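Buy the boring hand

A new robot hand makes the news every few months. It folds, it inflates, it sticks like a gecko, and somebody films it picking up a grape. I enjoy these videos as much as anyone. I also think they give small manufacturers the wrong idea of what to spend money on.
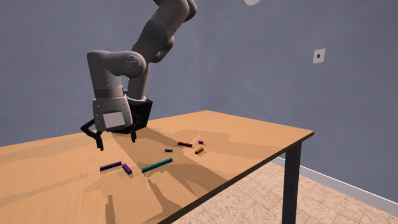
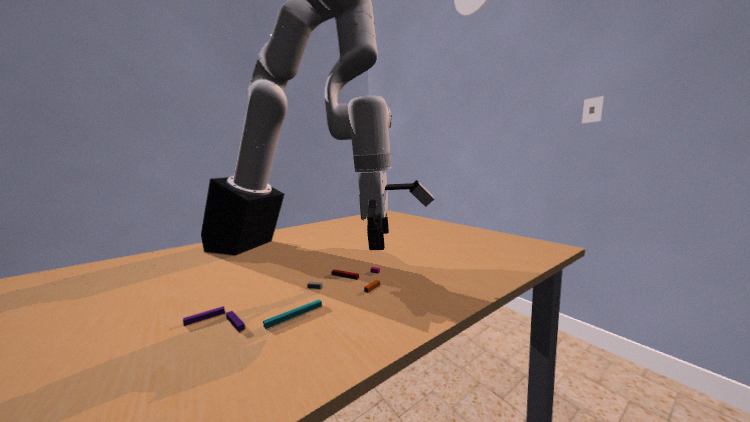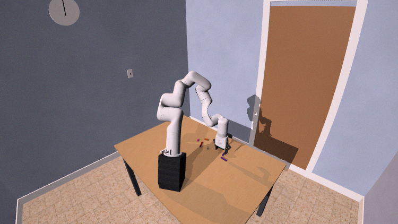
I spent eight years installing handling equipment for food packers and parts suppliers, most of them with fewer than 40 employees. When a customer called me with a problem, the word they used was almost always "grip." The robot drops things. The robot can't hold the tray. They wanted a better hand, and they had usually seen one online.

In most of those plants the hand was fine. The trays were arriving crooked, or the supplier had changed the plastic film without telling anyone, or the air line had a leak. At a bakery in Priddale, the owner, Rukhsana Tarar, had a quote on her desk for a soft silicone hand that cost more than her delivery van. We put two guide rails on the conveyor and replaced a worn set of suction cups. She kept the old hand and bought a second oven.

Soft and clever hands do have their place. If you pack peaches, a metal jaw will bruise them, and suction doesn't do well on fuzz. Hammad Ghauri, who sold this equipment for longer than I installed it, thinks I'm too hard on the new designs. His argument is that a forgiving hand covers for a messy line, and fixing a messy line takes time that small plants don't have. He has a point about the time. I still think a plant that can't keep its trays straight will also struggle to clean and replace 20 silicone fingers.

Parts are the other thing. A plain two-jaw hand can be repaired by anyone with a set of hex keys, and the pads can be ordered from several suppliers. Many of the newer designs come from one small company, and when that company closes or changes its product, you own a paperweight. I've seen a line stand still for 5 days over a single finger.

My advice to an owner is to stand beside the machine for a full shift before calling anybody. Write down every drop and what the part looked like when it arrived. Bring that list to the salesman and make him go through it with you line by line. If he still wants to sell you the fancy hand after that, ask him what the spare fingers cost and who else makes them.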